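The man who farms Skovwood has heard a lot of promises about what comes in a drum. When Drasum, a seed treatment sold by Retamal, was offered to him in January, he agreed to try it on one condition: he would choose the field, and he would leave strips without it.

"They wanted the good field by the road," he says. "Anything looks well there. I put it on the clay at the back, where the barley sulks every spring."

He drilled 11 strips, 6 treated and 5 left alone, all with the same seed and the same fertiliser. Retamal's leaflet talked about stronger roots and a quicker start. I asked whether he saw either.

"A quicker start, yes, on a couple of strips. You could see it from the gate for a fortnight. By the time the flag leaf was out I had to look at my own map to know which was which." 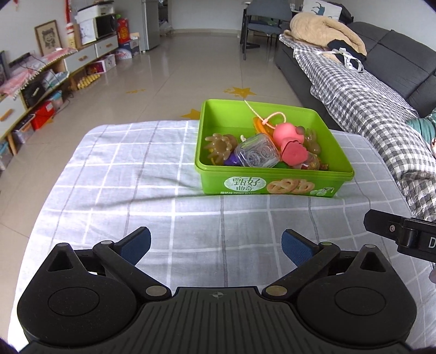

A lime-green box with butter cookies on the front, on a grid-patterned sheet.

And the yield? He shrugs. The treated strips came off slightly ahead, but one of the untreated ones beat most of them, and he won't put a figure on the gain until he has done it again. I find that more persuasive than the leaflet, which shows one bar taller than another and doesn't say how many fields are behind it.

His neighbours have been less patient. Several have already gone over to Merkar, a rival product, on the strength of one open evening and a free supper. "I ate the supper as well," he admits. "It doesn't mean I have to buy the stuff."

What would change his mind? "Three seasons, one of them dry. And somebody else's weighbridge."

He does plan to use Drasum next year, again in strips — and at his own expense this time, the first lot having been free. I asked if he would ever treat all 100 acres of barley. He said he would sooner spend the money on drains.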